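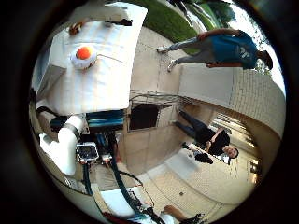
Mojtaba Kazemi asked whether the arm would have managed as well on a cloudy afternoon, and the reply he received was that it might not. The exchange took place early in the Clestano open day at Kirkport, and Marjan Daneshvar, who directed the demonstration, returned to it when she spoke with this newsletter afterward. "That was the right question to begin with," she said. "Daylight changes the whole task for a camera on the wrist. We calibrate indoors, and then we bring the equipment to a courtyard and learn what we have assumed."

Clestano, the manipulation program of the Kirkport Institute, has held an open day each year for 6 years. The 2026 event, held on 04/09/2026, was the first to place the work at the edge of the open air, with the grass and trees of the grounds close by. The Institute registered 400 visitors in the course of the day, among them teachers, parents, and students of the regional colleges.

Ms. Daneshvar explained that the objects set out for the arm are ordinary ones. An orange ball in a round white dish is, in her words, "a fair test and a very old one." A ball offers no handle and no flat side, and a shallow dish allows it to shift when a finger arrives from the wrong direction. Soft toys present the opposite difficulty. "A plush animal gives way wherever it is touched," she said. "The controller must decide how far to close without any firm surface to tell it to stop. Students tend to close too far."

She was asked why the tables are covered. The cloth, she replied, is a matter of long practice within the program. It keeps small items from sliding, and its folds add a modest amount of difficulty that the staff consider useful. "A bare laboratory bench is a kind surface," she said. "People do not live on laboratory benches."

Parviz Rostami, who is responsible for the program's teaching, took part in the second half of the interview. He described the open day as an obligation the Institute takes seriously — the program is supported by public funds, and the public is entitled to see it at work, including the attempts that do not succeed. Of the 32 attempts listed on the day's printed schedule, he said, the staff had agreed in advance that none would be repeated for the sake of appearance.
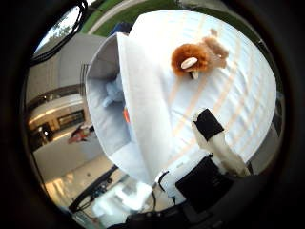 Kirkport Institute Newsletter, Vol. 24, No. 6

On the subject of toys, Mr. Rostami was more specific than his colleague. A figure with a fluffy mane, he said, is harder for the software than a smooth one, as the outline of the fur does not show where the body begins. An open box brings a further problem. The upright flap can hide part of what is inside, and the arm must approach from a side on which it has a clear path. "We ask our students to plan the way out before they plan the way in," he said. "It is a plain rule, and it has saved us a number of boxes."

Visitors' questions, collected on cards at the entrance, were passed to the staff through the day. Several concerned safety. Ms. Daneshvar stated that the arm is operated at reduced speed whenever members of the public are present, and that a member of staff remains within reach of the stop control. Other cards asked when such a machine might be of use at home. She declined to give a date. "I would prefer to say what it can do this year," she said, "and to be asked again next year."

Both speakers acknowledged the work of Jinlong Jin, who prepared the wiring, and Banafsheh Akbari, who arranged the courtyard program. A shorter indoor session for school groups is planned for December. Requests for places should be made in writing to the Clestano office — teachers are asked to state the age of the group and whether any visitor will need step-free access.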